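3.2 Condition of the machines on arrival

The desktop towers examined in this part of the study came from two sources. The larger group was released by the Werlow office site when its accounts and records staff moved to portable computers. The smaller group was collected by Cidix, which handles returned equipment for a number of local employers. In all, 55 towers were received between March and November. Of these, 17 were set aside at once, as their cases were bent or their boards were visibly damaged, and they are not considered further here.

The remaining machines were logged, cleaned of dust and opened on a bench. Each was given a paper record sheet, which stayed with the case until the work was complete. The sheet recorded the maker of the main board, the number of memory slots, the state of the processor socket, and whether the coin-cell battery was present. Most drives had been removed by the previous owners before collection, and no stored data passed through the workshop.

3.3 Order of work

Earlier accounts of refurbishment tend to treat the tower as a single item which either works or does not. The Skerka workshop follows a different practice, in which the board is kept in its case and its removable parts are dealt with one at a time. The side panel is taken off first and the case is laid flat. Expansion cards are then removed, followed by the cooler and the processor. Memory modules are handled last, when there is most room for the hand.

Memory was found to be the part most often handled twice. A module taken from one machine was frequently needed in another, and staff would return to a case already signed off in order to fit it. On the record sheets, 22 modules were moved between machines in this way. Staff reported that the slots themselves gave little difficulty, but that a module held at a slight angle could feel seated at one end while standing proud at the other. The written guidance was changed in the second month to ask that both ends be checked by eye before the case was closed.

The processor socket called for more care than any other part of the board. The contact pins in sockets of this type are fine and easily bent, and a damaged pin can be hard to find without a lens. The guidance asks that the loading plate be raised only when a processor is to be fitted or removed, and that nothing be passed over the open socket in the meantime. In practice this was not always followed -- the plate was sometimes left raised while work went on elsewhere on the board.

Figure 4 gives a view of a Dell board with the socket empty and its plate open. The memory slots lie directly below the socket, so that a module brought to them travels close to the exposed pins.

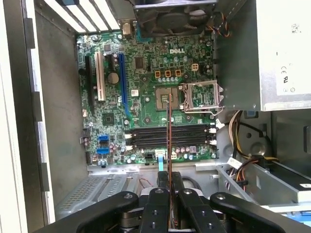
Figure 4. Dell main board in an opened tower, with empty processor socket, raised loading plate and a memory module held above the board.

The closeness of the two work areas has a bearing on the order given above. Under the Sartori method, which several workshops have adopted, memory is fitted before the socket is opened at all. The time needed for a full strip and refit under the Skerka order was roughly 60 minutes per machine, and the record sheets do not allow a direct comparison with the Sartori method. The question of order is taken up again in Section 5, together with the results of the pin inspections.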